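Chapter 6
Stocks and Broths

Before You Begin

Chapter 5 dealt with cutting vegetables to an even size. You will use those cuts here, though less strictly, because the vegetables in a stock are strained out at the end. Have your notes on simmering from Chapter 2 at hand. The two chapters depend on each other more than any other pair in this book.

Key terms: stock, broth, mirepoix, skim, simmer, reduce, fond, remouillage

6.1 What a Stock Is

A stock is water that has taken flavor and body from bones, vegetables and a few seasonings. A broth is made in much the same way but mostly from meat, and it is seasoned so that it can be eaten as it is. Stock is left unsalted. It will be boiled down later in a sauce or a soup, and any salt added early becomes stronger as the water leaves the pot.

Body comes from collagen, which is found in joints, skin and connective tissue. Held in water just below a boil, collagen slowly turns to gelatin. A chicken stock with enough gelatin sets to a soft jelly in the refrigerator and turns liquid again when heated. Beginning students often think a jellied stock has gone bad. It is the result you want.

Vegetable stock has no gelatin. Its flavor comes quickly, usually in under an hour, and longer cooking makes it dull and a little bitter. Mushrooms, dried seaweed and tomato are the usual ways to give it more depth.

Many home cooks now start from a cube, a powder or a carton. There is nothing wrong with this, but read the label first. Most of these products contain a good deal of salt, and a sauce reduced from them may be too salty to serve. Section 6.5 returns to this point with a tasting exercise.

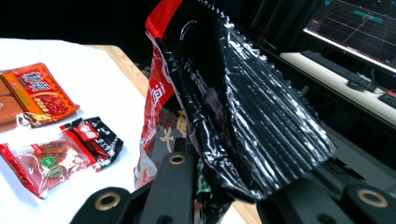 Photo: Ehsan Esfahani

6.2 Equipment

You need a tall, narrow pot with a heavy bottom, a ladle or flat skimmer, a fine strainer and a second container large enough to hold the finished stock. The narrow shape matters – a wide pot loses water too fast and leaves the bones uncovered. For the recipes in this chapter, use a pot that holds at least 2 gallons.

A thermometer is useful while you are learning. Aim for around 190 degrees Fahrenheit once the pot has settled. At that heat a bubble breaks the surface every second or so. A hard boil stirs fat and loose protein back into the liquid and makes it cloudy.

6.3 White and Brown Stocks

White stock is made from bones that go into cold water raw or after a short blanching. Brown stock is made from bones and vegetables that have been roasted until deeply colored. The roasting pan is then rinsed with water, and the browned bits, called fond, are scraped into the pot.

Both begin with cold water. Proteins that dissolve in cold water rise slowly as it heats and gather as gray foam, which can be lifted off with the skimmer. Skim often during the first half hour and add the vegetables after that. Do not stir the pot.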